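3.2 End-effector and wrist camera setup

The flap-flipping cell described in this section uses the Gramedex parallel gripper in its narrow configuration. The task board is a commercial guessing game with rows of hinged plastic flaps, each paired with an animal card. The cards carry French labels, and the language prompts given to the policy use the same words, so that a command such as "lower the flap for Vache" can be checked directly against the wrist image. All hardware was assembled at the Wesham site and moved to the Dakgate laboratory in July without changes to the wiring or the mounting plate.

Each finger is a flat white plastic part with a squared tip. An earlier rounded tip tended to slide off the rim of a flap once the flap had passed its balance point, and it was dropped before any of the data reported in Section 4 were collected. The fingers are treated as consumables. Wear is concentrated at the outer corner of the tip, where it drags along the flap rim, and a worn corner shows up first as missed contacts on flaps next to a post. We replace both fingers as a pair every 200 episodes, or earlier if the gap at the commanded closed position exceeds the shim supplied with the gripper.

Figure 3 gives the wrist view at the standoff pose, which is the pose used for every check in the remainder of this section.

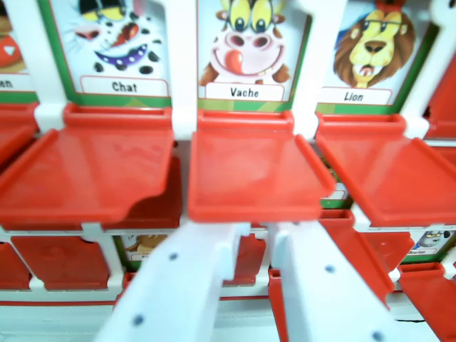
Figure 3. Wrist camera view at the standoff pose. Both fingertips and the Chat, Vache and Lion labels of the upper row are in view.

The camera is fixed to the wrist bracket with four screws and a locating pin. The pin sets the roll angle, but it leaves a small amount of play in pitch, and pitch is the setting that drifts. A shift in pitch moves the fingertips up or down in the image while the arm pose stays the same, and a policy trained on one pitch setting reaches short or long on another. Drift was slow in normal use. It was abrupt after contact with the board frame, and for this reason any episode that ended in a protective stop was followed by a full camera check.

The check has two steps. The arm is first sent to the standoff pose with the gripper open, and the current image is overlaid on a stored reference. The operator compares the fingertip outlines, then the vertical posts between the cards. If the posts agree and the fingertips do not, the fault lies in the fingers or the bracket. If the fingertips agree and the posts do not, the board has moved in its fixture. Where both disagree, the bracket is corrected first – the board cannot be judged until the camera is known to be sound.

Bracket correction is done by loosening the two upper screws, tilting the camera until the fingertips match the reference, and tightening the screws in alternation. Tightening one screw fully before the other pulls the camera out of position again. The board is reseated by pressing its base against the rear stop of the Ezeani fixture and closing the side clamp. No software offset was applied in either case, and the hand-eye calibration was repeated only when the bracket had been removed completely.

Of the 200 checks logged during collection, 149 required no adjustment. Most of the remainder were resolved by reseating the board alone. The last bracket correction before evaluation was made on 2nd March, and the reference image was not changed after that date.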